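Hi Nerea,

Okay, June update on the flock, and it's mostly good news! I'll start with lambing, because I know you've been waiting on it. We're done as of last night (well, 2:40 in the morning, if you want to be picky about it). Every ewe that was bred to the Plurside ram has lambed now, and the very last one gave us twins, a ewe lamb and a ram lamb, both up and nursing before I'd finished my coffee. That makes 9 ewe lambs I'd be happy to keep for the breeding group, which is more than I promised you in the application.

The ram himself is worth every penny of the grant money that went into him. His lambs have nice straight backs and that long, even crimp we were after, and they're a lot calmer than last year's bunch. Nghĩa Trương came by to look them over and picked out Kevus, the dark ram lamb, before I could even point at him. I'd like to hold on to Kevus and show him at the fall fair, if that's okay with the terms. Let me know?
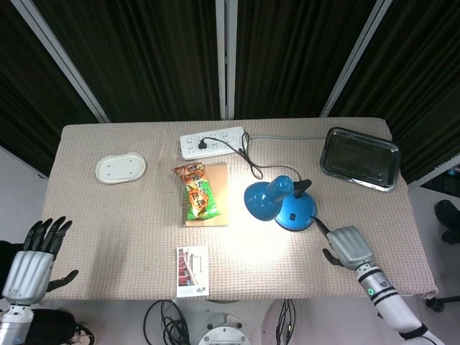

Money next. The first $1,000 went to fencing for the lower pasture, and Szymon Wróbel gave us a good deal on the posts (he also hauled them up the hill, bless him). The second $1,000 was set aside for vet work and fleece testing. Vet bills took over half of it, mainly two hard lambings and one ewe with mastitis. She's back on her feed but she's lost one side of her udder, so I'm retiring her from the program. The receipts are all in the Workivico folder except the hay one, which I still have to track down.

Fleece samples went out after shearing and I only have part of the results back. Từ, our oldest ewe, is still growing the softest wool on the place! I did not expect that at her age.
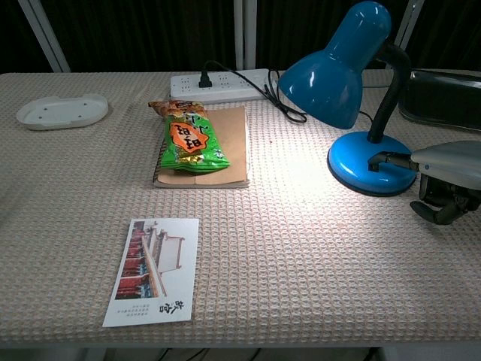
What hasn't gone so well is the parasite side of things. It was a wet spring, and three of the yearlings needed worming again sooner than I'd like. Ngọc Văn wants us to rotate faster and rest the creek field until the heat sets in, so we moved everybody uphill and I'll send you the new egg counts when I have them.

Ngân Mai is taking over the pedigree papers so I can quit doing them at the kitchen counter at midnight. Registrations for the ewe lambs should be in the mail before you get my next report. Come out and see them if you can, they're at the bouncy stage.

Talk soon!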